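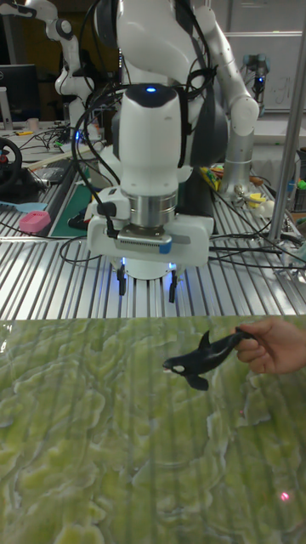

A gripper over a slatted metal worktable, with cables lying across the slats.

Binta Omoregie has been mending accordions in Dindgate for 14 years. Her workshop is above a dry cleaner's on the High Street, up a flight of stairs that she says puts off anyone with a full-size piano accordion.

"They ring from the pavement and I go down and carry it up," she says. "I'd rather do that than have it dropped."

She came to the trade through her neighbour, Ingeborg Fuchs, who played for dances and had an old Seidel with 82 bass buttons that nobody local would look at. Omoregie was working in a shoe repair shop at the time. "I knew leather and I knew glue. Ingeborg said that was half of it. It was a bit less than half."

The rest she learned in Wernitz, where she spent two winters with the repairer Lutz Stöcker. He started her on valves, the small strips of leather that sit over the reeds, and kept her on them until spring.

"He didn't talk much. If a valve was wrong he took it off and put it back in the tray. I must have cut thousands. I still use his knife."

Most of what comes in now has been kept in a loft or a garage. The wax that holds the reeds goes brittle, the leather curls and the bellows tape lifts at the corners. A full re-wax takes her almost 8 weeks, fitted in around smaller jobs. She mixes beeswax with rosin and a little linseed oil, and changes the proportions depending on the instrument.

Tuning comes last. She scratches metal from the tip of the reed to raise the note, or from near the base to lower it, then puts the reed block back and listens again. "You can't hurry it. After three hours my ears are no use and I stop for the day."

She is open with people about cost. In October a man brought in a Natar that had belonged to his aunt, and the estimate came to £2395, well above what it would sell for. He went ahead anyway. "I told him twice," she says. "He wanted to hear it played at Christmas, and that's his business."

She has one pupil, Joscha Eichhorn, who comes on Saturdays and is still on valves. Omoregie would like to take on a second, but there is only space for one more bench if she moves the shelves — and the shelves are full of spare parts.

Does she play? "Badly. Enough to test every button. Ingeborg comes up and plays them properly before they go home."

The workshop is open Tuesday to Saturday. Repairs are by appointment.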